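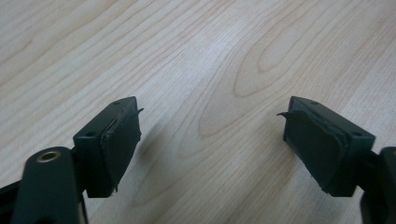

Right, the table. A few of you asked what I ended up doing after the great dining table whinge of last month, so I'm going to put it all in one thread and then I can stop answering it in bits. I bought one second-hand, it's in, we've been eating off it for two weeks and I'm completely smitten. I wanted pale and I got pale, sort of a creamy beige, but what sold me was the grain. Long wavy stripes going off on the diagonal, and then those nested ovals in the middle of it all, like a church window or a very calm fingerprint. I've been drinking my tea staring at the ovals.

Background for anyone new: the old table was my nan's, it was enormous and dark and it wobbled, and when we moved to the place on Munden Street it wouldn't go through the dining room door with its legs on OR off. It's gone to my cousin Eirlys, who has a proper big verandah and four kids, so it's having a great life.

That left us eating off a card table for ages. A card table! With a teenager! I don't recommend it.

The space is the annoying bit. There's a radiator on one wall and the fridge door swings out from the other side, so anything longer than 160 cm and you can't get the milk. I went round with masking tape on the floor for days. Idris kept stepping over it like it was lava.

Looked at new ones first. Found a gorgeous solid oak one in a shop in Uscombe and turned the tag over and it was $2,000. Turned the tag back over. Had a sausage roll in the car.

Then Glenys Jarman (from choir, you'll know her if you've ever stood near the altos) rang to say a bloke at the end of her road was downsizing and had a light-coloured table going, and did I want her to put her foot in the door. I did.

It's 156 cm. ONE FIVE SIX. I made him measure it while I was on the phone and then I made him measure it again from the other end. Lovely man, Gwilym Gwynne, very patient, used to teach woodwork.

He wanted $70 for it. I gave him 70 and a lemon cake. He threw in a felt-backed tablecloth that I will never use because why would you cover up that grain??

OK so now the bit I need help with. Is it laminate or veneer? I've had three opinions in this house and two of them were mine.

Gwilym reckoned veneer but he said it the way you'd say it's probably going to rain. He'd had it from his sister and she'd had it from an office. All he remembered was that the range was called Natia, and I've looked and looked and can't find a thing about it. If anyone ever worked somewhere with Natia furniture please sing out.

For veneer: the pattern looks like a real bit of tree. A friend who makes guitars calls that arch shape cathedral grain, so now I say "cathedral grain" at every opportunity as though I've known it all my life.

For laminate: it has that soft shine when the light lands on the middle of it, and I spilt beetroot on it the first night and it wiped straight off. I've never known wood forgive a beetroot.

Someone in the replies said to look for the same oval turning up twice, because a printed pattern repeats. I got down with my chin on the edge and had a good look along it. Haven't found a twin yet but I was also being called to the phone, so the investigation is ongoing.

Someone else said look underneath. I did. It's just brown under there and there's a bit of old chewing gum, thank you to whoever had it in the office. The edges have a strip on them that could be either. Not much help.

The reason I care is the cleaning. Nesma Abdel Rahman two doors down swears by beeswax and she's got furniture that looks a hundred years old in the good way. But if mine's laminate then wax is only going to sit there and go smeary, and I'll be buffing it off till July and beyond.

So for now it gets a damp cloth, a tiny squirt of dish soap, and then a dry tea towel going the same direction as the stripes. I don't know if the direction matters. It feels rude to go across.

Things I've learnt about a pale table after a dark one. Crumbs vanish. Toast crumbs especially, you find them with your elbow. Biro doesn't vanish at all, so homework now happens on top of an old placemat, and there was a very short discussion about that.

Also the room is so much lighter! I had a lamp going in that corner at lunchtime all last winter with Nan's table in there and I haven't switched it on once.

Chairs are the next problem. I've got four dark ones that came with the old table and they look like they've turned up at the wrong wedding. Idris says leave them. Eirlys wants them back to make a set, fair enough, they were Nan's too.

I had a quote from Edwards in Uscombe for re-covering a set of plain bentwood ones I've got my eye on, and I'm thinking about a mossy green for the seats. Green with the beige, yes? Or is that too much like a dentist? Opinions please, but be gentle, I've already bought a green jug.

Placemats: cork. Cast iron goes on the thick trivet. I've told everyone in the house and I've also told the cat, who has been found asleep on the sunny end twice and isn't sorry.

If you do know your veneer from your laminate, come round and have a look, I'll put the kettle on. Bring your own opinion about the chairs. And Glenys, I still owe you a cake.

Home Threads Replies Saved Search Log in

Last updated 2022-06-25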